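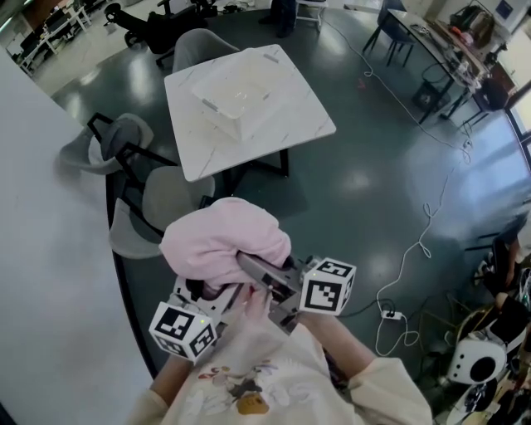 A clear bin, a pink cloth and a table with nothing to hide: tidying with Giang Ninh

Giang Ninh folds badly and is happy to tell you so. "I can do a shirt if you give me a minute," she says. "Anything smaller than a shirt, forget it. It goes in the bin and I feel great about it!"

The bin is the center of everything she teaches. For two years she has been running a short course on soft things (cloths, napkins, scarves, baby blankets, all the stuff that slides off shelves) and her method starts with a big clear plastic bin standing on a table. She is very firm about the table.

"People put the bin on the floor and then they kneel, and after ten minutes their knees hurt and they decide they hate tidying," she says. "They don't hate tidying. They hate the floor. Put it up on a table where your hands already are and it's a whole different afternoon."

Her favorite is the square one with the white marble pattern and gray veins, on black metal legs. She loves the pale top. A cloth of any color shows up on it, and so does every crumb, so it gets wiped. The chairs have light gray seats and black frames, and she likes them close by, partly for sitting and partly for what she calls parking.

"You need somewhere for the maybes," she says. "A chair is perfect for maybes because sooner or later you want to sit down."

I asked why the bin has to be clear. She got quite excited about this one. Years ago she used the Fustov baskets, a set of 12, lined with cotton, and she still thinks they were beautiful. She also lost a tablecloth in one of them for an entire winter. With clear walls she can stand across the room and spot the thing she's after. Bins that get narrower toward the bottom suit her too, as the small cloths stay in a heap and don't wander off into the corners.

Does she label? She does not. "I labeled for years. Then I noticed I was reading the label and then looking through the side anyway."

Clips are another matter, and she has opinions. She likes gray ones, she likes them on the rim, and she wants them easy to open with one hand. "You've always got something in the other hand. Always! If it takes two hands to open, the cloth ends up on top of the lid and there it stays until January."

Then there's the question of color. Pink cloths, she says, are her weakness, the lighter the better. They start out as something nice for the table and work their way down through drying glasses to wiping the counter, and she doesn't separate them by rank. A cloth that's clean goes in with the other clean ones, crumpled or not. She once counted every cloth in her own home for a class and got to 46, which surprised her less than it surprised the class. The record is held by a student at the Mohammadi studio, who brought in 75 and went home with a good deal fewer.

We talked about floors for a while, which I hadn't planned on. Giang is a big fan of dark glossy tile. It catches the light from the windows, and a dropped pale cloth shouts at you from the other side of the room. She used to work in a place with speckled carpet and swears she was still finding napkins on her last day there.

"With a dark floor you see it, you pick it up, it's in the bin. That's maybe the whole course," she says, laughing.

The course does have a bit more to it. Beginners spend the first session only moving things: pick up, carry, drop in, go back for the next. Folding waits until the second, and she keeps it short. The room matters as much as the cloths do, she says, so she asks people to walk from the chair to the table and back before they start, and to push in whatever they bump into.

Her notes began as a handout and have since become a small booklet called Fudilora, which she named after a made-up word her niece used for laundry. A second one, Rorex, will be all about towels. She's already worried about how long it's getting.

"Towels are big," she says. "You need a bigger bin. I have so much to say about the bigger bin."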